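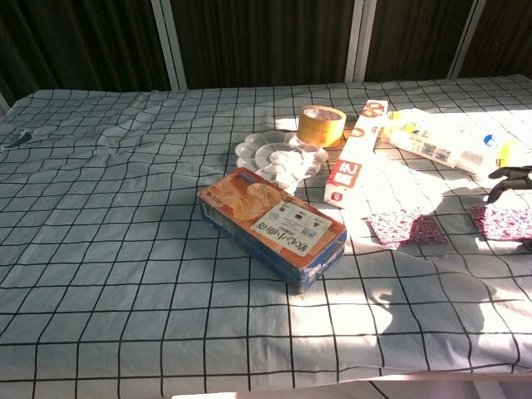 Fomska Oilcloth by the Yard
Item 2751

We love this cloth! It started as a kitchen table cover at our Dunbar shop, and now people use it for potting benches, craft corners, picnic tables and (our favorite so far) the inside of a camper van in Pisville.

Fomska is a cotton backing with a smooth wipe-clean face. Spaghetti sauce, poster paint, candle wax - give it a minute with warm water and dish soap. Please don't put it in the dryer.

Width: 55 inches
Sold by: the yard, cut in one piece
Colors: Moss, Brick, Oat, Night Blue
Edges: unhemmed, won't fray

Fold lines from shipping relax in a day or two. If you're in a hurry, lay it face down in a sunny spot and smooth it out with your hands.

New this season is the Prurberg print, little pears on an oat background, drawn by Morag Drummond. She sent us 90 sketches and picking just one was agony! Prurberg ships from February, and you can order a swatch now.

Round tables: add 16 inches to the width of your top for a nice drop all the way around.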